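Fung-ping Chiang
6/7/21

I want to write a few posts on the Storkelach channel, because the news this week spoke only of the money and very little of the water. Please excuse my English, I will go slowly.

The Storkelach is the short cut between the outer bay and the two ports of Siltthorpe and Jeltum. If you look at the sea chart, you see that a ship can also go round the north side of the sandbanks. It is a longer way, and in November it is a bad way.

Siltthorpe sits at the mouth. Jeltum sits deeper inside, behind the bend. So whoever keeps the channel open for Jeltum must first keep it open for Siltthorpe, but the opposite is not true. Everything in this quarrel comes from that simple fact of geography.

For a long time the two towns shared the cost of dredging in equal parts. Jeltum was content, it had the grain and the timber. Siltthorpe was content too, it had the pilots and the repair yard and it did not have to think very much.

Then Meinecke took the lease of the outer quay at Siltthorpe. Meinecke is a terminal company. It is a normal business and I have no wish to make a monster of it. But a company which holds the quay at the mouth of a channel holds more than a quay.

The lease is for 879 metres of quay wall. I have seen people write that it is "only a small part of the harbour". In length this is correct. In depth it is wrong, since this is the part where a ship with a real draught can lie at low tide.

Daniyal Arain was a pilot in these waters and he now teaches at the nautical school. I asked him which part of the harbour he would want if he could have only one. He put his finger on the outer quay before I had finished the question.

The new proposal is this. Meinecke will pay for the dredging of the whole Storkelach for 13 years. In return its ships get the first place in the queue when the tide window is narrow.

"First place in the queue" sounds like a small politeness. Please think about what it means for a captain who wants to go to Jeltum. The tide does not wait for him. If two ships are allowed in front, he may lose that tide, and then he lies at anchor outside and pays his crew to look at the sea. 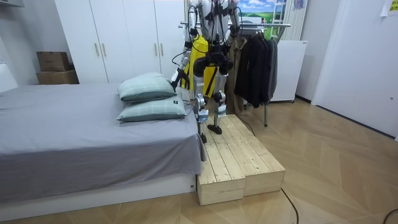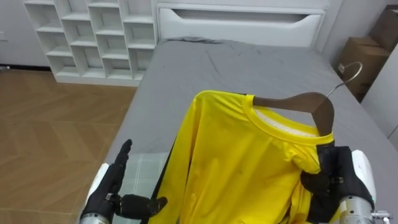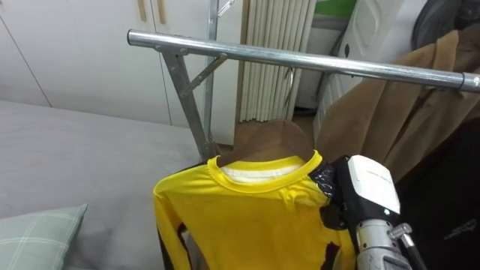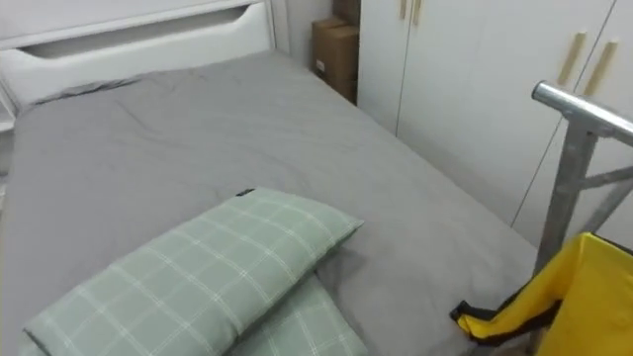

A delay of one tide is nothing if it happens once. If it happens every month, the shipping agent starts to send the cargo somewhere else. He will not make an announcement. He will simply stop calling, and Jeltum will notice it a year later in the harbour dues.

I read the draft agreement two times. There is a page on the price of sand and there is a page on the colour of the buoys. There is one sentence on what happens if Meinecke sells its lease to another company. It says that the rights "shall pass accordingly".

For me this is the most important sentence in the text. Today we know who stands at the mouth of the channel. In some years it can be a different owner, from a different country, with a different idea of who should wait and who should pass.

Arwel Wynne has written the best defence of the proposal, and I recommend that you read him also. His argument: the towns have no money, the sand comes back every winter, and a channel with an unfair queue is still better than a channel which is full of mud. I cannot say that he is wrong about the sand.

Where I do not follow him is when he says that the matter is "purely commercial". The navy training vessel uses the Storkelach. The fuel for the island goes through it. The rescue boat has its station behind the bend. When all of these depend on one company's timetable, the word commercial is too small.

Somebody asked me how much traffic we are speaking of. The harbour office gives 2,000 passages in its last yearly report, fishing boats not included. For a big strait this is a quiet morning. For Jeltum it is the bread on the table.

What would I change? First, the queue. A priority can exist, but it should be bought for a single passage at a public price, and it should be the same price for every company. Then a captain can decide if the tide is worth it to him.

Second, the sale of the lease. Both towns should have the right to say no to a new owner, and Jeltum should have this right even though the quay is not on its ground. I know the lawyers will not like it. Yung-ching Hsiao, who knows port law much better than me, thinks that it can be done through the dredging licence instead of the lease.

Third, the survey data. Under the draft, Meinecke measures the depth and Meinecke keeps the measurements. The towns receive a summary. I would ask for the full soundings, on the same day. A port which does not know the depth of its own channel is asking other people for permission to open its door.

A correction to what I wrote higher up: Chih-ming Yang reminds me that the costs were not shared equally from the beginning. In the first years Siltthorpe paid more, and the equal parts came later, when the grain silo was built. Thank you, I had forgotten it.

The reading of the draft is open at both town halls until the end of the month, and written comments are accepted from residents and also from ship owners. I will send mine tomorrow. If you know a captain who uses the Jeltum berth, please ask him to write too, even if it is only one paragraph.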